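Monday, March 25, 2019

# Open day at Fedach: some notes on the recycling corner

I went to the Fedach open day because the flyer promised "a fresh look at household waste," and I have sat through enough fresh looks to be wary. Neelam Kaushik, who had the tour list, put me in the second group. We were told to expect 90 minutes. A good part of that went to speeches in the lobby.

The topic, once we got to it, was drink packaging. Slavica Matić from Harton claimed that most people sort badly because they never look closely at what they throw out. Maybe. My own guess is that they know perfectly well and can't be bothered to walk to a second bin.

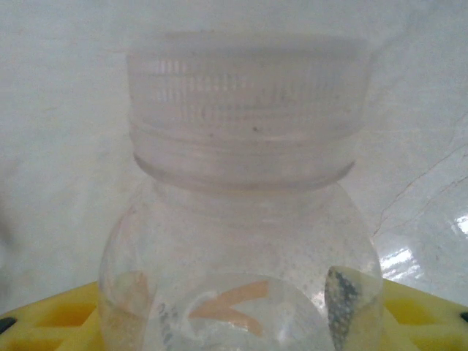
She also wanted caps left on bottles. My building's hauler, Draven, tells us to take them off, and has a printed sheet to prove it. I asked which of them was right and got a long answer about local rules. I wrote down none of it.

The display itself was small. A square table, pastel plaid on three sides, one round bin in the middle, and the usual leftovers of a lunch break.

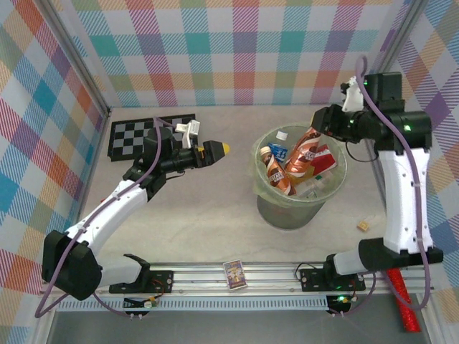
*Chocolate milk, a drink can and something in a red carton, all sharing one bin.*

Everything goes in together, and that was my main complaint. If the lesson is sorting, why one bin? Matić said the first step is getting things off the table, and the separate bins come later. The next open day is in May, so perhaps they will be out by then. I'd want a bin for cans at the very least.

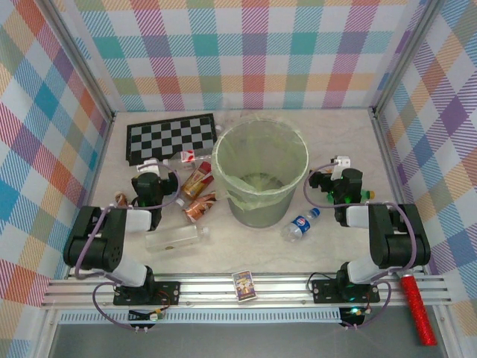

*The table with bottles, a can and a snack box lying around the bin. The chessboard is at the back.*

I did like the green bag folded over the rim. Mine at home always slides down after the second bottle, and I'm too cheap to buy the bigger size.

Cups got the least attention. The handout, printed by Nedeljković, lists 132 kinds of packaging and gives plastic cups a single line: "check locally."

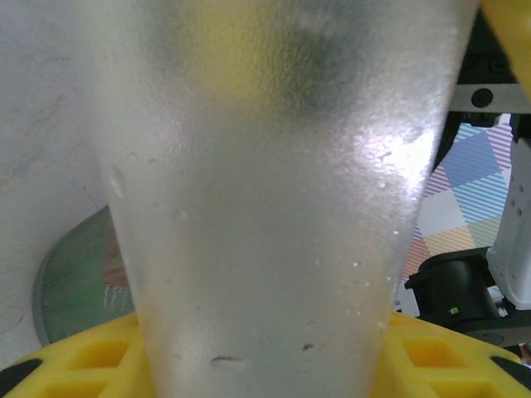 Checking locally is what I had hoped to avoid by coming. I left the handout on the bus. Parking is tight, so take the bus too if you go, and eat first.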